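Reading time: 3 minutes

Progress report to the Salgado programme office
Household Manipulation Software, second reporting period
Prepared by the Fletance project team, Plumilstead, 2022-10-17

We use cookies to understand how this site is read. You can change your settings at any time.

1. Purpose of this report

This report covers the work carried out since the June review under the Household Manipulation Software award. It deals with the three software packages named in the work plan: hand tracking, segmentation of recorded tasks, and the planner. Spending is reported separately.

2. Hand and gripper tracking

At the June review the programme office asked for evidence that positions could be recovered when one hand is inside furniture. The tracking software estimates the position of each marker cube from whichever coded faces are in view. In the earlier version, each video frame was solved separately, and the estimate was dropped when fewer than two faces could be read. The new version carries the estimate forward using the motion of the previous frames and accepts a single face where the fit is good.

The change has been tested on 193 recordings of drawer and shelf tasks. Of these, 133 now give an unbroken track for both the bare hand and the hand-held gripper. The remainder contain at least one gap, most often at the moment the hand goes below the drawer rim. The team regards this as a fair result for the period, although it falls short of the level set for the end of the award. 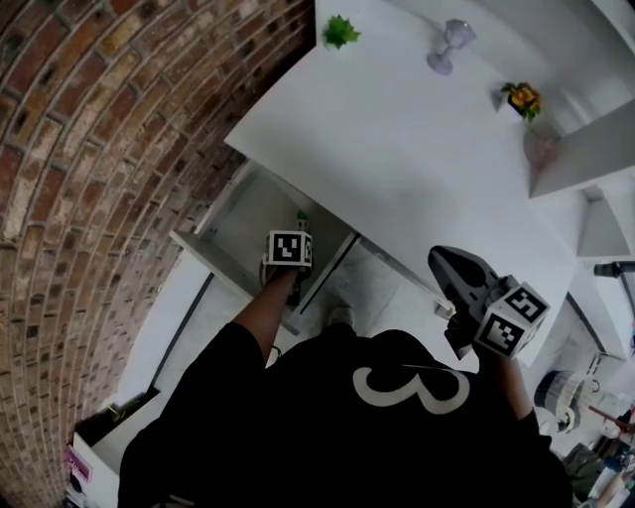
Figure 1. Drawer task with a marker cube on the left hand and a second on the hand-held gripper.

Strong lens distortion towards the sides of the view remains a source of error. Straight edges bend there, and a cube that drifts outwards is placed too close to the camera. A revised calibration routine has been written and is in use at Plumilstead. It has not yet been applied to the older recordings, and figures from the two sets should not be compared directly until this has been done.

3. Segmentation of tasks

Each recording is divided into short steps - reach, grasp, move, release - before it is passed to the planner. This was previously done by hand. The Miltach tool now proposes the step boundaries from the speed of the hand and the opening of the gripper jaws, and an annotator accepts or moves them. Annotation time per recording has fallen by around 33 per cent.

Two weaknesses should be noted. The tool places the release step too late when an object is set down slowly, and it sometimes reads a pause over an open drawer as the end of the task. The first is being dealt with by a change to the threshold. The second will need a model that takes the contents of the drawer into account, and this work has been moved into the next period.

4. Planner

The planner accepts segmented steps and produces arm motions that respect joint limits and keep clear of furniture. Drawers were treated as fixed obstacles in the first release. They are now represented as moving parts with a known direction of travel, so that a plan may open a drawer before reaching into it. All testing so far has been in simulation.

Planning time has risen as a result - the collision check is the main cost - and the team intends to simplify the furniture models before any trial on the physical arm.

5. Changes to the work plan

The physical trial has been put back until the recalibration of the older recordings is complete. No other dates are affected. The team asks the programme office to confirm that it is content with this order of work.

6. Next period

Work will begin with recalibration, followed by the revised release threshold in the Miltach tool. The file format for segmented recordings will be frozen once both are in place, and a copy of the format description will be sent to the programme office with the next report.

Sign up to receive Fletance project reports by email.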